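Visit report: domestic abuse response unit, Preltthorpe
Feb 9, 2021

The purpose of the visit was to see how the unit at Preltthorpe takes in reports, assigns them and closes them, and to compare its procedure with ours before the protocol review in March. The visit ran from mid-morning to late afternoon. No client was present in the areas we entered, and no case file was opened in front of us. Sample files had been prepared with all identifying details removed.

Intake is handled at a single desk and by one phone line. The caller is asked for a safe contact method before anything else, including the name. The intake form was shortened last year to 2 pages. It no longer asks for the sex of the caller at the top of the first page; the field was moved to the end, after staff noted that some men hung up when the opening questions assumed a female caller. The unit does not yet have enough data to say if the change has had an effect, and the supervisor was careful on this point.

Risk is scored on a scale of 100. A score of 90 or higher goes to the duty officer at once, by voice and not by e-mail. Lower scores are placed in the queue and reviewed at the start of each shift. We asked how disagreements over a score are settled. The higher score stands until a second reviewer has read the file.

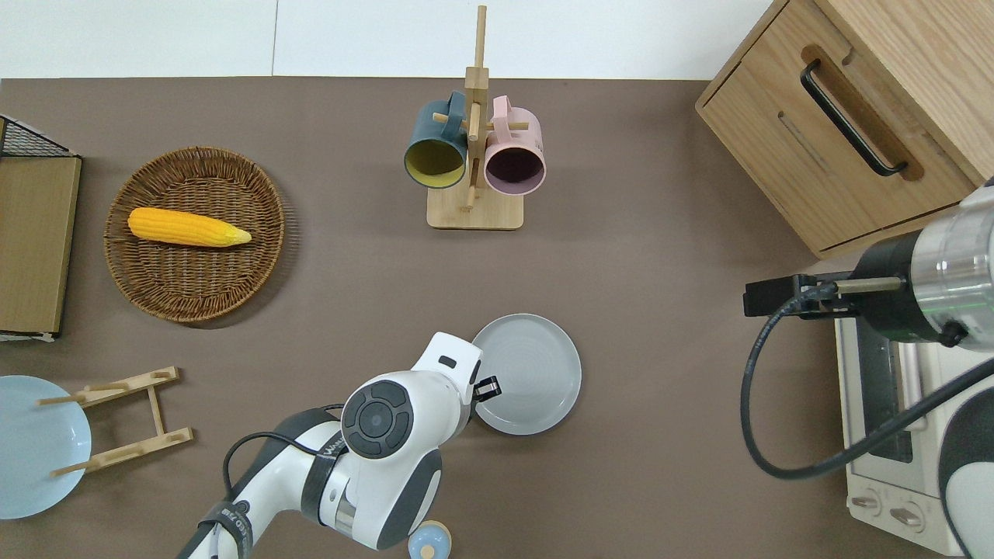
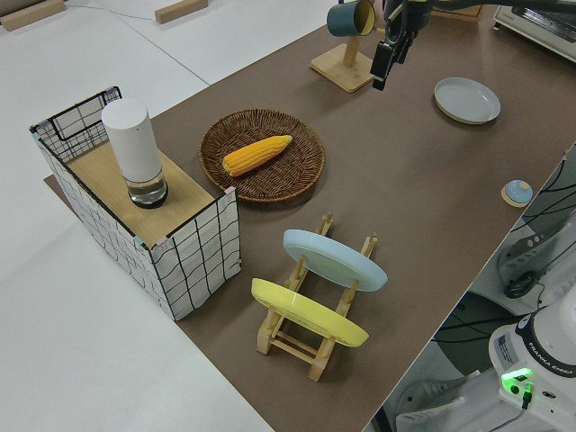
Case tracking runs on Zernier, the same system the county courts use for scheduling. The advantage is that protective order hearings appear in the case record without retyping. The drawback is access control – court clerks and advocates share some screens, and the unit has had to request separate permissions for notes. That request was still open on the day of the visit. Exports are limited to plain tables, so the quarterly figures are assembled by hand.

Referrals go to two partners. Bhatt provides legal help with orders, custody and leases. Skolilo runs emergency housing, and almost 10 of its rooms can be assigned to men or to fathers with children, depending on how the shared floor is being used. Transport to housing is paid by the unit and booked by the intake desk. Interpreters are booked the same way, although coverage at night is thin.

Police liaison was the weakest part of the day. The officer assigned to the unit had been called to court, and our questions on repeat call-outs were taken in writing. Answers are due before the review.

Points to carry forward:
Safe contact method as the first item on our own form.
Voice handover for the top score band.
Written rule on disputed scores. We have a practice but no text.
Permissions in shared systems, to be raised with our records section before any move to Zernier.

Travel costs were filed separately.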